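Notebook, shared bench
21st June

Picked up the colour testing where it was left. The job is still the same: get the Skamilari glaze to come out the same grey-green twice in a row on the Jonen clay. So far it has gone on well, dried well and then fired to a different shade every time.

Mixed a fresh batch this morning. Water first, then powder, left to slake for 20 minutes before sieving. Last time I sieved straight away and there were lumps left in the mesh, so part of the recipe never made it into the bucket. Sieved through the coarse mesh once and the fine mesh twice. The fine mesh has a small tear near the rim – please use the other side until the new one arrives in July.

Test tiles: 12 cut from the same slab, all bisque fired together. Half were dipped once, half dipped twice with a pause between. I marked the backs in iron oxide with the batch letter and the number of dips. Pencil burns off, as we have all found out at least once.

The double-dipped tiles look thick along the bottom edge where the glaze ran. I scraped these back with a fettling knife but two of them chipped and will probably crawl. Left them in anyway, as it's worth knowing how bad it gets.

The Zokanik frit is nearly finished. There is enough for one more batch this size. The new bag is from a different supplier and I don't want to change over in the middle of a series, so could everyone leave the old tub alone until these are out of the kiln. It's on the bottom shelf with tape across the lid.
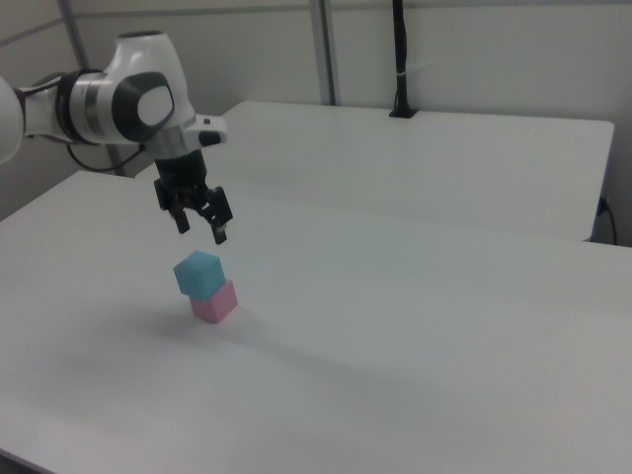 Kiln was loaded after lunch, double-dipped tiles on the lower shelf, single on the upper. That does mix up thickness with position, which I only thought about once the door was shut. Next firing I'll swap them over. Cone packs on both shelves.

Programme is the usual slow one: 70 degrees an hour until the first hold, then up at the normal rate. Held at top temperature as per the Pandey sheet pinned beside the controller. The sheet has someone's correction on it in blue pen and I followed the correction. If that was wrong, please cross it out properly.

Still to do:
Weigh what is left of the copper carbonate
Wash the dipping tongs – dried glaze in the hinge
Write up batch B, which is only on a scrap of paper in the drawer

Don't open the kiln before I'm in.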